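Setting up a bar-reach test in simulation before building the bench

Filed under: Arms, Simulation, Workshop notes
Last revised in February

These notes cover the virtual version of the corner bench at the Zeleke shared workshop, where a two-armed robot has to reach a long wooden bar fixed along one wall. The simulation was built first. The physical bench was cut from the numbers it produced.

You will need the Perkon scene editor, a robot model with two arms and parallel grippers, and the dimensions of your own corner. Work in millimeters throughout. The editor accepts inches but rounds them on save.

Step 1. Walls

Create two planes at a right angle. Give them no texture and assign a different gray to each one. If both are the same shade, the corner seam disappears in the head view and you lose your only vertical reference when checking the arm poses by eye.

Set both planes to static. Collision thickness should be 12 mm or more. With thinner walls, a fast fingertip can pass through between two physics steps without registering a contact.

Step 2. Bar

Our bar is 1855 mm long and 80 mm deep. Enter it as a single box, not as a mesh imported from the drawing program. Imported meshes get a convex hull by default, and the hull closes over any recess in the top face.

Place the box against the base of the darker wall with a 2 mm gap. Zero gap produces a constant contact force between wall and bar, and the solver spends time on it at every step. The fitting on the top face is a separate body with a fixed joint to the bar. Name it now. The log lists bodies by name, and "box_04" is hard to find later.

Step 3. Robot

Import the model and lock the base. Check the joint limits against the data sheet for your arm. The Humard description file we started from had the wrist limits in degrees and the rest in radians, so the wrists could spin freely. Correct this in the file and reload. The override in the editor panel is lost when the scene is reset.

Turn the base until the bar runs diagonally across the head view toward the corner. Facing the wall squarely gives the left arm a better reach but forces the right elbow into the second wall on most trajectories.

Step 4. Ready pose

Open both grippers and raise the fingers until they point up. Save this pose as "ready" and start every run from it. From the head camera, the left fingers should overlap the bar and the right fingers should stand past its right end.
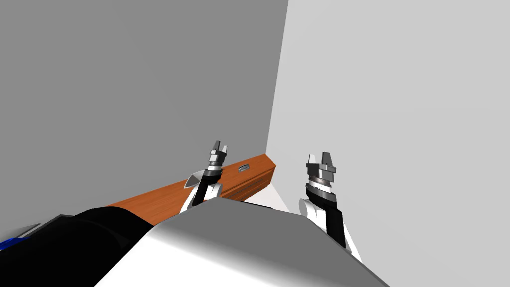

Weidong Wei writes that he runs the same layout with the bar as the only dynamic body, and that the solver stayed stable for him only after he halved the time step. He also suggests logging wrist torque from the first run, so there is something to compare with once the physical arms are bolted down.

Both points have been added to the scene file. The shorter time step slows a full sweep by nearly half on the workshop computer, so leave it at the default until you unlock the bar.

Step 5. Reach sweep

Load the Drasance sweep script and point it at the top face of the bar. It generates targets along the length and tries each one with the left arm, then the right. Our last sweep had 2633 targets. Results are written to a text file with one line per target: position, arm, reached or not reached, and the first body touched.

Sort by first body touched. Any line that names a wall is a target to move or drop. Lines that name the torso usually mean the elbow preference is set the wrong way for that arm. Change the sign and run the sweep again before you change the base position.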